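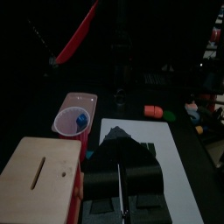

Stulura parish history: is the 1805 date on the old school right?

Category: Local History > Villages and Parishes
Posted in May by Yamila Acuña
40 replies

The new village history booklet says our school opened in 1805. I've read the chapter twice and can't find where that comes from. The footnote points to "local tradition", which to me means somebody's nan said so.

The earliest paper I've seen is a rent book that mentions "the schoolhouse by Aster Lane". No year on the page, and the pages either side are missing.
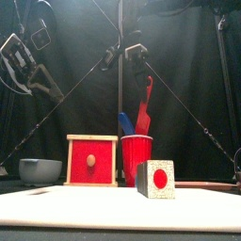
The booklet also says the first master taught 429 children in his time there. Where would a number like that come from if there's no register? I asked at the launch and was told it was "well known". Not by me.

old_tithe_barn
The date is carved over the door. I went there as a lad and we all knew it.

Yamila Acuña
The porch was rebuilt, you can see it's different brick. A date over a newer door only tells us what the builder believed.

old_tithe_barn
Or he copied it off the old one. You can't just throw out everything that isn't in a ledger.

marlpit
I'm with Yamila on the 429, less so on the date. Has anyone tried the Ebihara papers? The family paid for the roof and they kept every receipt.
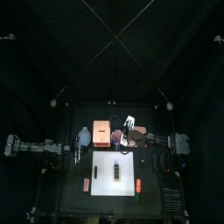

RE: the Ebihara papers

Yamila Acuña
I've been through 2 boxes. Plenty on the roof, coal and a row over a pump. Nothing on the opening. The third box is out on loan and I'm still waiting.

hedgelayer
Sadeo Cottage was used for lessons before the school was built, so you may both be right. Teaching could have started there in 1805 and moved later.

Yamila Acuña
Could have. Which document says so?
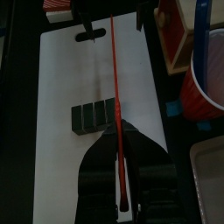 marlpit says the cottage story is in an old parish magazine, but he can't remember which year and his copies are in the loft.

hedgelayer
It was in print when I was a child, that's all I can tell you.

Yamila Acuña
Then I'd like to see the magazine before it goes in a second edition. Happy to hold the ladder.

Share (2)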